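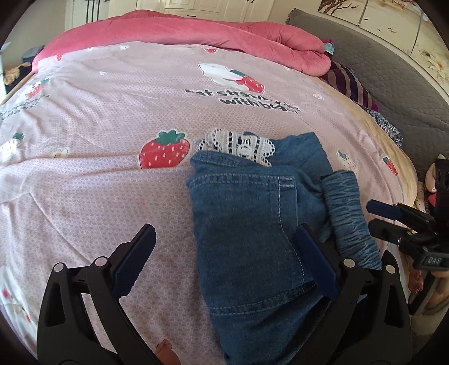

Dranedell Council Terms

A table of everyone who has served on the Dranedell town council, with the ward, the dates of each term and the committee seats held. Compiled by Rory Rennie from the minute books and the clerk's election returns.

What is in it

members.csv has one row per person. terms.csv has one row per term, so a member who left and came back appears more than once. seats.csv links terms to committees. There are 53 members in the current release.

Wards

The council has three wards: Grillomby, Aitken and Sustuvcombe. Aitken was split off from Grillomby, and terms served before the split keep the old ward name even if the member lived on the Aitken side. Use the column ward_now if you want today's boundaries.

Dates

A term starts on the day of swearing in, not on election day. Where the minutes give only a month, the day field is blank. Please don't fill it with 01.

Known gaps

The minute book for one August is missing, and 2 appointments made that month are known only from later votes. They are marked source=inferred. Another 6 rows have a first initial but no first name. Party is left out, as council races here are nonpartisan.
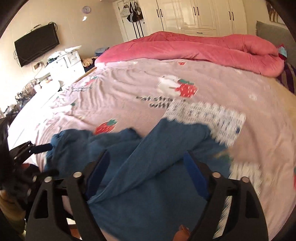
Changes in version 5

Middle names moved to their own column. Acting mayors now have a flag in terms.csv. Fixed a Sustuvcombe by-election that had been entered twice.

Corrections

Open an issue with the member_id and a page reference from the minutes. Family recollections are welcome but go in the notes column until a written source is found.

License

CC BY 4.0. Credit "Dranedell Council Terms" and give the version number.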